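How to ask your child's school for its asbestos register (and what to do with it)

Posted 04/07/2018

I started looking into this when our primary in Plemham shut two classrooms in April and sent home a letter with one line in it about "ceiling works". One line! I'm not a surveyor or a solicitor, I'm a parent with a kettle and a printer, but I've now been through the whole business twice and it's much less scary than it sounds. So this is how I'd go about it if I were starting again.

First, work out who looks after the building. For a council-run school it's normally the council, for an academy it's the trust, and for some church schools it's the governors. It should say on the school website, usually right at the bottom of a page you'd never click on. If it doesn't, ring the office and ask who the "duty holder" is. They may have to go and find out, and that's fine.

Next, write a short email. Mine was far too long the first time (I put in the history of the mobile huts, and I'm fairly sure no one read it). The second one just said:

"Please could you send me a copy of the current asbestos register and the asbestos management plan for the school, with the date of the last inspection. I'm happy to come in and look at them if that's easier."

Send it to the head and copy in the duty holder. Keep the date you sent it.
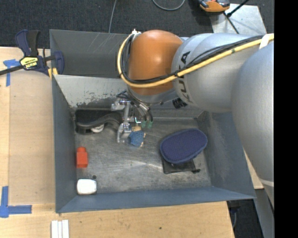 If you hear nothing after 7 days, send it again with a polite nudge. After that I'd make it a Freedom of Information request, which you can do by email – put those words in the subject line, give your name and an address for the reply, and ask for the same documents. They get 20 working days in term time, and the summer holidays stretch that out for schools, so don't leave it till the last week of July like I did.

Now the fun bit, reading the thing. Ours came as a scan of 217 pages, half of them floor plans. Don't start at page one! Find the table that lists each room, then look for your child's classroom, the hall, the toilets and any store cupboards. For each one you want the material, its condition and what they've said they'll do about it. "Manage in place" is very common and doesn't mean anyone's being lazy. Material in good nick that's sealed and left alone is often safest where it is.

What I'd circle in pen is anything marked damaged, anything marked "no access" (so it was never looked at), and any action with a date that's been and gone. We had a boiler cupboard on the list with an old date against it and no tick.

Then ask about those and only those. Subira Owino, whose two are at Dunness, took a list of four questions to her head and had answers to three of them by home time. I took a folder and got a meeting.

If there's building work coming up, ask for the refurbishment survey as well, as the ordinary register isn't enough once people start drilling. Dimas Kusuma put me on to that one, and I'm very glad he did.

Copying cost me nothing in the end, as it all came by email. I printed the six pages I needed and they live in the drawer with the swimming certificates.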